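Two Days Around Tokmont: the Bielecka Mill Open House

The Bielecka textile mill opens its doors once a year, in November, and this time I finally got a place on the morning tour. Tickets are free but you have to register ahead, and the list fills quickly. I went for the mill and stayed 2 nights in Tokmont so I could also see the dye works at Gidia. These are my notes on both, with some practical points at the end for people who are thinking of going.

The mill is a long brick building beside the river, a short walk downhill from the bus stop. Visitors wait in the old wages office, where there's a coat rack and a table with coffee. At nine the guide took us through a steel door into the opening room, where cotton bales are broken up and cleaned. It's loud in there. They hand out foam earplugs, and after a minute you understand why the guide had done most of her talking in the corridor.

From there the tour follows the cotton in order. Carding comes first, then drawing, then spinning. The spinning frames run the whole length of the second floor, and one person looks after a row of them, walking up and down and tying broken ends. We were allowed to stand behind a yellow line and watch. The guide said a good hand can join a broken thread in a couple of seconds. She tried it for us on a stopped frame and it took her longer than that, which she didn't seem to mind.

Weaving is in a separate shed. Bielecka makes plain and twill cloth, most of it for bedding and work clothes. The warp for one of the wide looms has 3928 ends, and every one of them has to be drawn through by hand when the pattern is changed. The guide had the number written on a card. There was a half-finished warp on a stand near the door and a man sitting at it with a hook, and he kept working while we stood there.

The part I liked best was the inspection room. Finished cloth is pulled over a lit glass table and a checker looks for slubs, missed picks and oil spots. Faults get a small colored thread tied in the edge so that the cutters can find them later. They let us look over a length of floral sheeting that had been set aside, and I missed two faults out of the three marked on it. Since then I look at printed cotton differently, including how the roses run on a sheet when it's pulled across a mattress.

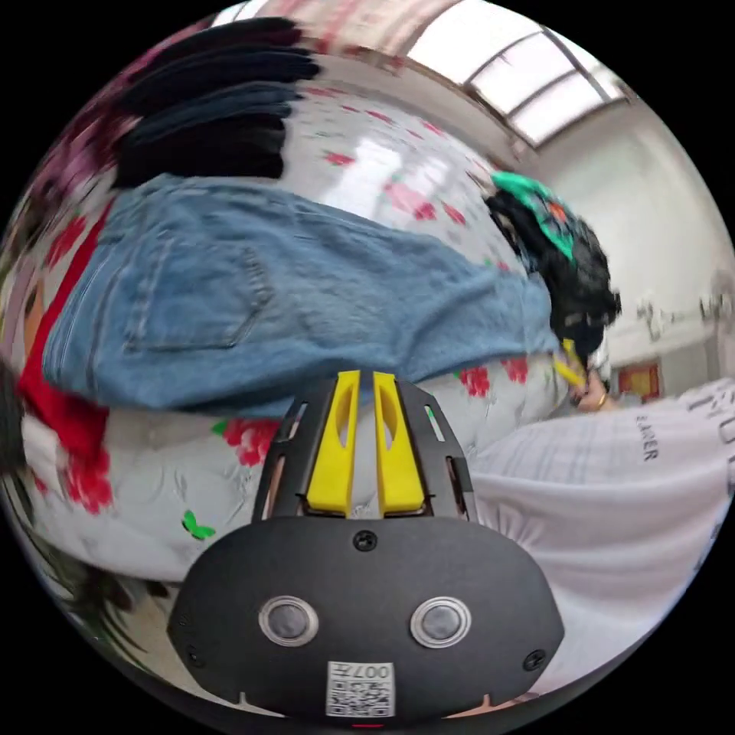 Several people in the group wanted to know why twill is used for jeans and plain weave for sheets, and one of them answered before the guide could: the diagonal lets you pack the yarn closer, so the cloth is heavier and takes more rubbing. The guide agreed and added that a plain weave has more crossings, which keeps a light cloth flat and firm.

The tour ended at the mill shop at half past eleven. Seconds are sold by weight. I bought two pillowcases and a length of undyed twill that I have no plan for yet.

In the afternoon I walked the river path as far as the weir. The old mill race is fenced off but you can see it from the footbridge. There are boards along the path with photographs of the shift changes, and one of the flood that closed the works for a season. The boards are faded and could use replacing. The café by the weir was shut for the winter.

I had rented a room on the upper street in Tokmont. It was plain and clean, with enough space to lay things out. The town is quiet after six. From up there you can hear the mill's evening whistle, which they still sound although the shifts no longer depend on it.

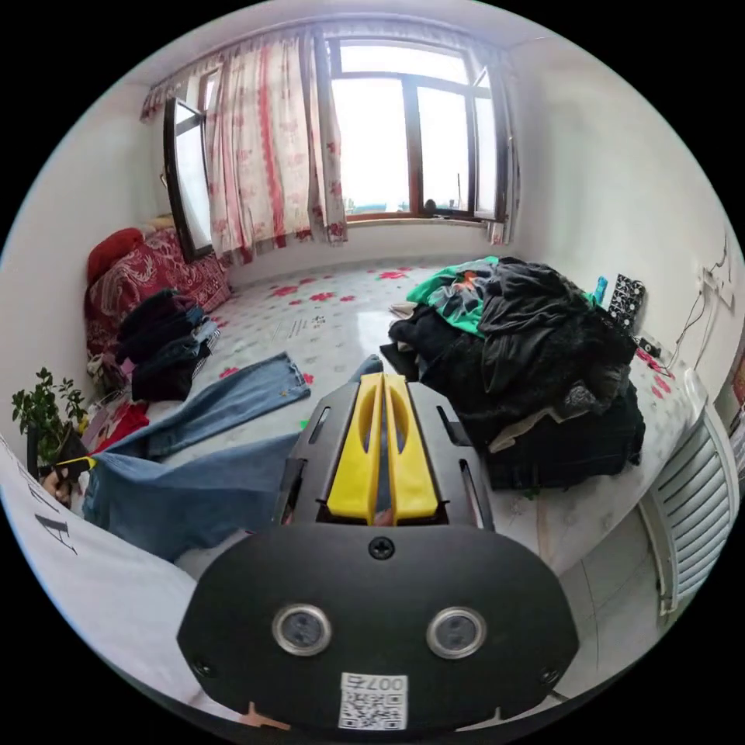
Timska would be the better base, according to a reader who wrote to me after my last mill report, as the bus to Gidia starts there and you're sure of a seat. It may be so. I got on in Tokmont both ways and stood for part of the ride out.

The Gidia dye works is smaller and less organized about visitors. You ring a bell at the side gate and someone comes when they can. The tour costs 200, cash only, paid at the gatehouse, and lasts under an hour. It was still worth the trip. They dye yarn in the hank and on the cone, and the vats for the larger lots hold 3000 liters. Most of the work that morning was navy. The lab at the back was more interesting to me – a narrow room with shelves of numbered samples going back decades, and a cabinet where two swatches are compared under different lamps. A pair that matched perfectly in daylight came apart under the shop lamp, one going slightly green.

They also talked about washing. Reds are the hard ones, the dyer told us, and he would keep a new red garment out of a white load for the first few washes whatever the label says. He showed us a test strip with white cotton stitched to a red piece, and the cotton had come out pink. I've been sorting more carefully at home.

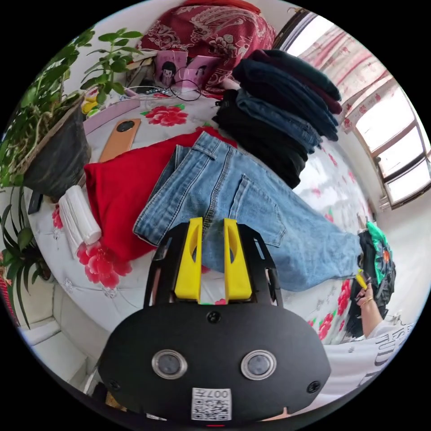

Jeans, a folded red garment and a rolled white towel on the peony quilt.

Practical points. Registration for the Bielecka open house is by letter or at the wages office. Wear flat shoes, as the floors are oily in places. Photography isn't allowed past the steel door. Children are admitted to the weaving shed only with ear protection that fits, and the mill doesn't have small sizes. At Gidia, go in the morning; the lab closes at noon. The last bus back to Tokmont leaves from the stop across from the gate, and the timetable posted there is the old one, so ask the driver on the way out.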